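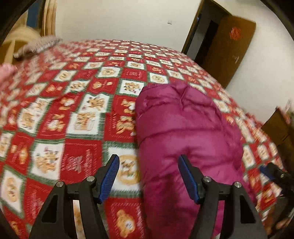

Against the Compression Bag
Kwaku Opoku
2/2/19

The case for vacuum storage rests on volume. A puffer jacket is mostly air, air takes up closet space, and a pump removes it. I accept the arithmetic. My objection is to what gets measured.

Insulation works by loft. Down clusters and polyester fill both trap still air, and both recover from short compression. Long compression is a different load. A jacket put away in March and opened at first frost has spent the whole warm season flattened, with the fill creased along the same lines. Polyester is the worse case, as its fibers take a permanent set. Down recovers better but needs a tumble dryer and patience.

The alternative is a loose roll. Lay the jacket flat on a bed, zipper closed, sleeves folded in over the back. Roll from the hem toward the collar, pressing only enough to keep the edges aligned. The result is a cylinder that stands upright in a bin or lies across a shelf. It is bigger than a vacuum brick. It also comes out wearable.

The bed matters more than people allow. A table is usually too narrow for the sleeves, and floors have grit. A made bed with a quilt on it gives a wide surface with some friction, so the shell does not slide while it is being rolled. Nylon on bare sheets wanders.

Quilts raise the same question. A patchwork quilt that comes out only for the holidays should not go under a pump at all. Batting creases at the fold, and seams between blocks carry the strain. Fold it in thirds, put it in a cotton sack, and refold it on different lines at midseason. Printed blocks should face inward, away from light.

The usual reply is that apartments are small. Mine is too. I kept a log for one winter changeover: 33 items, 70 minutes, one closet. The loose method cost me a single extra shelf, which I cleared by giving away a box of hangers. I consider that a fair price for jackets that still hold heat. Readers with no shelf to spare should compress the fleece, which has little loft to lose, and leave the puffers alone.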